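Cevura Braided Suture, Black

Sold by Prodstead Surgical Supply
Item group: Wound closure, non-absorbable

Cevura is a braided, coated black suture for general soft tissue closure and ligation. It is supplied sterile, on a swaged needle, in single peel-open packets. The coating lets the strand pass through tissue without sawing and lets a knot slide down before it locks. The black dye is for visibility against pale or bloody tissue.

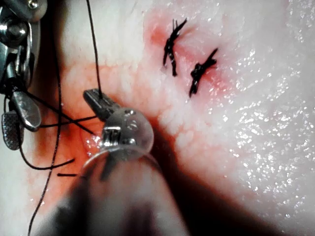

Each box holds 2 trays. Strands are wound on a flat paper card, so they come off with very little memory and don't need to be stretched before use. Needles are curved, taper point or reverse cutting, and the needle type is printed on the packet and on the end flap of the box.

Sizes and lengths

2-0, 80 cm, taper point
3-0, 80 cm, taper point
3-0, 80 cm, reverse cutting
4-0, 45 cm, reverse cutting

The 2-0 is also sold without a needle, in precut ties of 10 to a packet. Boxes of ties have a gray label.

Handling

Grip the needle behind the midpoint, away from the swage. Avoid clamping the strand itself with a needle holder or forceps. Discard any strand that has been crushed or frayed. Cevura is for single use and must not be resterilized. 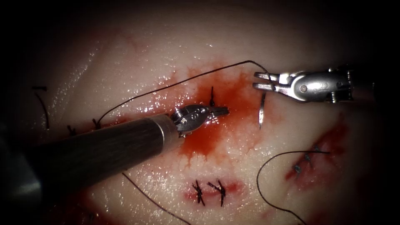

Storage

Store in the original box below 77°F, away from direct heat. Do not use if the packet is open or damaged. The expiration date is on each packet.

Ordering

Orders received by 11 a.m. Eastern ship the same day. Customers who bought through Naser or Van Damme can keep using their old item codes until the end of May. For hospital pricing or a sample packet, ask for Struan Halliday in the wound closure department.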